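The Datum

Print this page | E-mail to a friend

The gauge at Caltodden was read at 0600 and 1800. The reading was written in pencil in the station book, in metres to two decimal places, and copied in ink at the end of each week. When I took over the post the book had 2,758 entries in my predecessor's hand. The figures were upright and evenly spaced. None had been corrected.

The gauge was a painted board bolted to the downstream face of the old bridge pier. It was graduated in centimetres. Zero on the board corresponded to a brass bolt set in the step of the pump house, 4 metres above it and 200 metres away along the bank. The bolt was the datum. Every level on the river between Caltodden and Vitivville was given relative to it.

In November I was asked to check the board against the bolt. The procedure took one morning. I set the level on its tripod halfway along the bank, took a backsight to the bolt, turned the instrument and took a foresight to the board. I then moved the instrument and repeated the work in the opposite direction. The two results agreed to within a millimetre. Both said that the board was 31 millimetres too low.

I closed the circuit a second time after lunch. The result was the same.

There were two possible causes. Either the pier had settled or the pump house had risen. Pump houses do not usually rise. I examined the pier at low water and found no crack, no fresh scour and no tilt that the plumb line could detect. The paint at the foot of the board was unbroken. The bolts were rusted to their washers and had not been turned for years.

I went back through the book. The levels for dry weather should have returned each summer to much the same figure, allowing for rainfall. They did. They returned to it exactly, year after year, while the board, if I was right, had been going down. A sinking board gives a rising reading. My predecessor's readings had not risen.

It took me three evenings to accept what this meant. The correction had been made in the head, at the board, before the pencil touched the page. It had been made twice a day. It had grown by a millimetre or so every few months, and nothing had been written down about it anywhere.
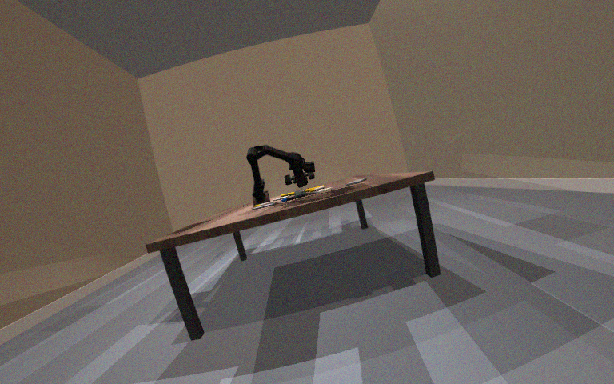 I wrote to the river office at Mazza and set out the survey results in a table. I did not mention the book. The reply came after a fortnight and instructed me to apply an offset of 31 millimetres from the first of the following month, and to note the date of the change in red.

On the last evening under the old arrangement I walked down with the lamp. The water stood at 1.46 on the board. I subtracted the offset and had 1.43, to two places. I opened the book and looked at the column above, and at the one before that.

I wrote 1.43. In the margin there was room for a note, and I left it blank. Then I put the pencil back in its loop, locked the hut and read the rain gauge, which was empty.

Published July 2025

Print this page | E-mail to a friend

More short fiction
The Lock at Vitivville
Hideo Street, Upper Floor
A Tolerance of One Part in 300
Instructions for the Night Clerk
Mazza to the Coast by Slow Train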